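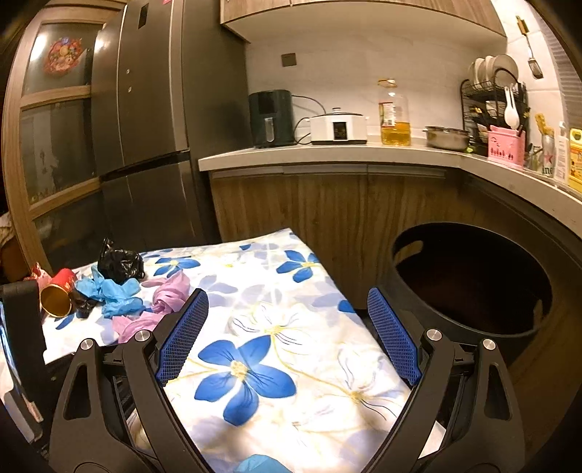

La mesa de la cocina con el mantel de flores. Bolsas arrugadas y un vaso de papel rojo, tumbado.

Recoger la mesa: galería de mayo

Esta galería pertenece a la serie de tareas domésticas que publicamos en Clidon desde la primavera. El tema del mes es la mesa de la cocina, en concreto lo que se queda encima cuando ya se ha guardado la compra: bolsas, envoltorios y vasos de usar y tirar. La serie la coordina Duangjai Panyasiri y los textos son de Eifion Gwilliam.

La fotografía que abre la página es la única de esta entrega. Las notas que siguen se refieren a ella y a la forma de recoger que usamos en la casa de Clavville.

El mantel
Fondo blanco con flores azules y otras dibujadas solo con línea, unidas por tallos finos de color amarillo. También hay pétalos de un lila pálido. Con un estampado así las migas se ven poco, de modo que conviene pasar la mano antes de doblarlo. Nosotros lo sacudimos por la ventana del patio y lo volvemos a poner con la misma cara hacia arriba.

Las bolsas
Hay negras, una azul celeste y otra de un rosa tirando a morado. Todas están arrugadas. Las que siguen enteras se alisan sobre la mesa, se doblan a lo largo y se guardan en el cajón de abajo. Las rotas van al contenedor de envases. Prapai Rungrueang prefiere anudarlas – ocupan algo más, pero no se desdoblan solas.

El vaso de papel
Está tumbado en el extremo de la mesa, con la boca hacia delante. Los vasos se vacían en el fregadero antes de tirarlos. En Clavville los de papel con recubrimiento no entran en el cubo azul; en otros municipios sí, y hay que mirarlo en la hoja del ayuntamiento.

El envoltorio
Rojo y rosa, detrás del vaso. Los envoltorios pequeños se meten dentro de una bolsa rota y se tiran juntos, así no se quedan pegados al fondo del cubo.

El orden que seguimos
Primero los vasos, después los envoltorios y al final las bolsas. El mantel se deja para cuando la mesa está libre. Montri Tanasarn lo hace al revés: coge el mantel por las 4 puntas con todo dentro y lo vacía en el suelo. Es más rápido, aunque luego toca barrer.

Tamaño del cubo
Para las bolsas y envases de una cocina como esta usamos un cubo de 70 litros con tapa. Lo bajamos por la noche, después de cenar.

La próxima galería estará dedicada al cajón de los cubiertos. Quien quiera mandar fotos de su cocina puede hacerlo al correo de la página – a ser posible con luz de día y sin filtros.

También en esta serie
El armario de debajo del fregadero
Tres maneras de doblar paños
La despensa de Tshepo Mnguni
Turkton: una cocina estrecha
Botes de cristal, con y sin etiqueta

Contacto | © Clidon, textos y fotografías | Volver arriba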